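Lornness Allotment and Water Association
Minutes of the general meeting, 18/01/2024

Present: Reet Vaher (chair), Zsolt Kun (minutes), Margus Rozīte, Halvard Forsberg, and members as signed in. Apologies received from Tõnu Jankauskaitė, who sent written notes on item 3.

Meeting opened at the clubroom. Agenda accepted with one addition (item 6, compost delivery). 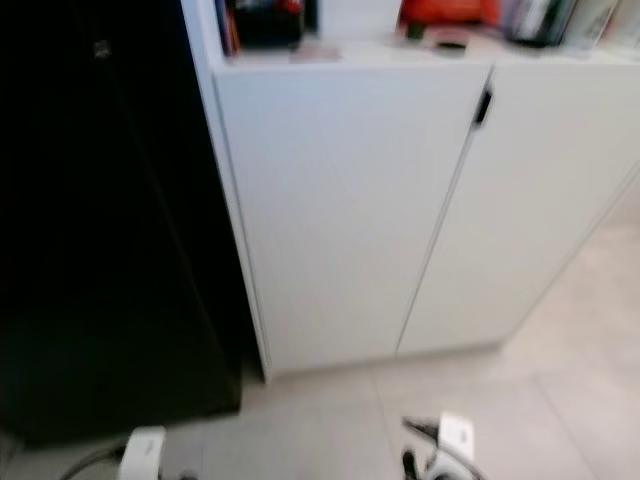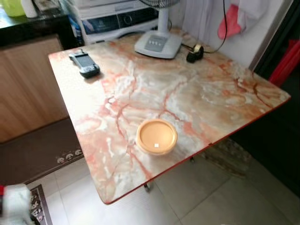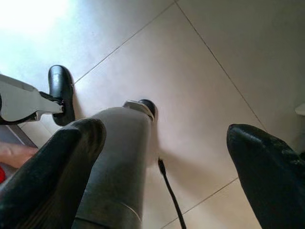
1. Minutes of the previous meeting

Accepted with one correction. Under "Standpipes," the isolating valve on the Lill side was recorded as replaced. It was repacked, and the original body is still in service.

2. Water use and meter readings

M. Rozīte reported the closing reading for the season. Consumption on the main meter was 428 cubic meters, the highest since the meter was changed in 2020. The sub-meter on the lower line does not account for the full increase. M. Rozīte's view is that there is a slow leak between the road connection and the first branch. H. Forsberg asked whether meter error had been considered. M. Rozīte replied that a bucket test had been done on the sub-meter only and that the main meter belongs to the supplier, so any test has to be requested in writing.

Discussion followed on night readings. With all standpipes closed, two readings taken several hours apart should match. This has been tried once, in November, but a tap on the lower line was found open the next morning and the result was thrown out.

Agreed: repeat the night reading in February if the ground is free of frost. All standpipes to be closed and tagged beforehand. Action: M. Rozīte.

3. Replacement of the lower line

Notes from T. Jankauskaitė were read out. The existing pipe is galvanized steel with threaded joints, badly furred at the bends. He proposes polyethylene pipe with compression fittings, laid in a new trench along the path instead of under the plots. Depth to be below the frost line, with a drain-down point at the low end.

Two prices have been requested. The Kernum contractor has answered and would supply pipe, fittings and labor but not reinstatement of the path. The Enham contractor has not answered. R. Vaher said she would not put one price to a vote.

A member asked if the line could be laid in two stages. H. Forsberg said it could, provided the temporary joint is made at an existing branch and left accessible in a box. He advised against joining new pipe to old steel mid-run - the last repair of that type failed at the thread within a season. The member asked for this to be recorded.

There was some disagreement about the route. The path is shorter, but the hedge roots on the east side will make digging slow. The alternative follows the fence and adds some 100 feet of pipe. No decision taken.

Agreed: H. Forsberg to dig two trial holes on the path side and report on roots and stone. Decision on route deferred until the second price is in.

4. Standpipe rules

The current rule allows hoses on the lower line before 9 a.m. and after 6 p.m. Several members on the upper plots reported low pressure outside those times, from which it was concluded that the rule is not being followed. Z. Kun suggested flow restrictors on the hose connections. R. Vaher preferred to wait until the new line is in, as the pressure loss may be mostly in the old pipe.

Agreed: no change to the rule. Existing notice to be reprinted in larger type. Action: Z. Kun.

5. Fees

The deposit for a standpipe key remains at 100 per plot, refundable on return. A proposal to charge water by plot area instead of a flat share was discussed briefly and withdrawn by the proposer.

6. Compost delivery

The truck cannot use the upper gate while the verge is soft. Delivery to be moved to the lower gate. Members collecting by wheelbarrow are asked to keep off the path where the trial holes are marked.

7. Any other business

The padlock on the pump housing sticks and needs graphite, not oil. M. Rozīte has the spare key.

Next meeting in February, after the night reading. Meeting closed at 8:40 p.m.

Z. Kun

Comments

plot_by_the_hedge: Item 3, the fence route also crosses the old drain. Has anyone got the drawing? It was in the green folder.

Halvard F.: Yes, I have it. The drain is deeper than the proposed trench at that point but I will check the level when I do the holes.

M.T.: Can the night reading date be sent out by text as well as posted? I never see the board in winter.

Lornness Allotment and Water Association | Contact the secretary | © All rights reserved | Back to top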